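Category: Kitchens and Canteens | Inspection sheets

Staff kitchen check, Dridach site, ground floor
Date of inspection: 18 Mar 2020
Next due: April

1. Fridge temperature. Reading 4 °C at the middle shelf. Pass.

2. Hot water at sink. Too slow to reach temperature. Refer to Vatden under the existing plumbing contract.

3. Dishwasher. Final rinse 82 °C on the display. Pass. Door seal worn at the lower left corner – replace before next check.

4. Fire blanket. Mounted, tag in date. Pass.

5. Extractor filter. Greasy. Fail. Clean and refit, then sign the sheet on the door.

6. Portable appliances. Kettle label missing, asset no. 184. Do not use until retested. Other labels legible.

7. Work surfaces. Wipeable and sound. Sealant behind the sink is lifting over roughly 400 mm. Mould present. Fail.

8. Plates and small items. No chips or cracks found. Pass.
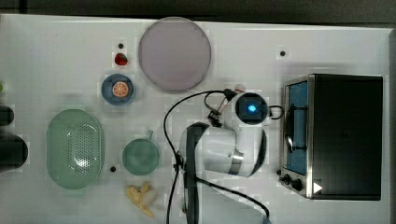

9. Waste. Lidded bin, pedal working. Food waste caddy has no liner. Advisory only.

10. Cleaning products. Stutine descaler stored on the same shelf as dry food. Moved during the visit. Data sheet still to be printed.

11. Floor. Vinyl edge raised at the doorway – trip hazard. Tape now, permanent repair by April.

Result: conditional pass. Items 5, 6, 7 and 11 to be closed in writing.

Related sheets
Cuervo site: staff kitchen
First aid box contents
Legionella: little-used outlets

Contact the premises desk | Back to top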